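Where Does Our Food Keep Best?
A Young Learner's Guide from the Flernemton Museum of Food and Home

When food comes home from the store, it must be put away. Some foods need the cold of a refrigerator. Others keep well in a cupboard. Knowing the difference helps families waste less.

Why does food spoil?
Food spoils when tiny living things, such as molds and bacteria, begin to grow on it. Most of them need water. Warmth helps many of them grow faster. A fresh strawberry holds a great deal of water, so it may grow mold within days.

Why do dried foods last?
People learned long ago that food with its water removed keeps for months. Chili peppers are a good example. A fresh chili is plump and juicy. As it dries, it shrinks and becomes much lighter. Dried chilies should be kept in a closed jar, away from sunlight and steam. They are still spicy! Ask an adult before handling them, and never rub your eyes afterward.

What about potatoes?
A potato is the part of the plant that stores food underground. It is called a tuber. Even after harvest, a potato is alive, and it can sprout. Potatoes like a cool, dark place with moving air -- a paper bag or an open basket works well. Light can turn the skin green. Green potatoes can make people ill, so show an adult if you find one.

A round bowl of dried red chili peppers and a single potato share the table with an open shopping bag. The bag has a shiny silver lining. 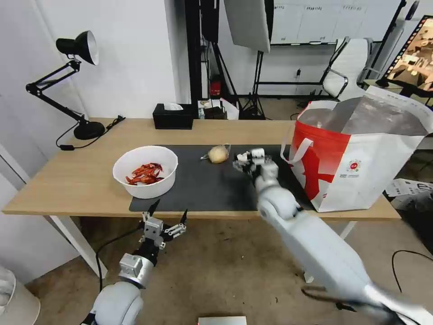 Try it at home
With an adult, cut 4 thin slices of apple. Leave them on a rack in a dry, airy spot and look at them each morning. Do they bend? Have they become smaller? Draw what you notice, and do not eat the slices when you have finished.

Words to know
Mold: a fuzzy growth that can appear on old food.
Tuber: a thick underground stem that stores food for a plant.
Sprout: a new shoot growing from a plant.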